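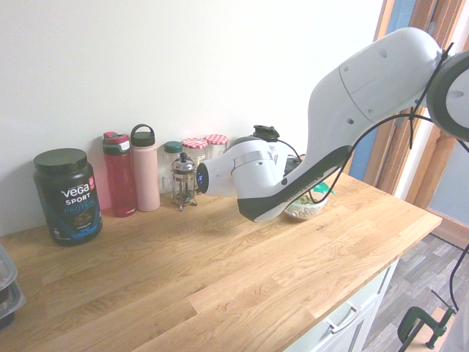

oak top against the white wall, bottles at the back

Prateria
Right, oiling oak worktops. Ours is butcher block, had it since October. Fitter from Tokarz says oil every 10 weeks forever. Mate says varnish it once and forget. Who's right?

stasora_fan
Oil. Varnish chips round the sink and then water gets under and you're sanding the lot. Ask me how I know

Plurudent
Disagree. Varnished mine, 1462 days ago (yes I keep a diary), not one black mark. People just put it on too thick. Thin coats, light sand between, done.

stasora_fan
is yours next to a sink though?

Plurudent
No, island. Fair point I supose.

kettle1000
Hardwax oil, two coats, top up when water stops beading. 10 weeks is daft unless you've a house full of kids. And do the underside or it'll cup

Prateria
Underside?? It's screwed down. Not taking that off on a Sunday for anyone

kettle1000
then do teh cut ends at least. End grain drinks it
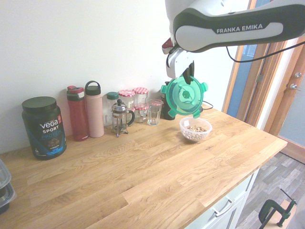
same worktop, nuts or granola in the little bowl

Prateria
Same stretch of it. What grit before oiling? Got 120 and some 200-odd in the shed

Plurudent
120 then the finer one. Go with the grain.

stasora_fan
wouldn't go that fine, oil won't soak in -- stop at 120 and wipe down well

Plurudent
It soaks in fine, did my mum's table that way

kettle1000
Either. Just don't leave oily rags in a heap, lay them flat outside. They can catch fire by themselves

Prateria
Ta. Going with hardwax, ends first. Varnish can wait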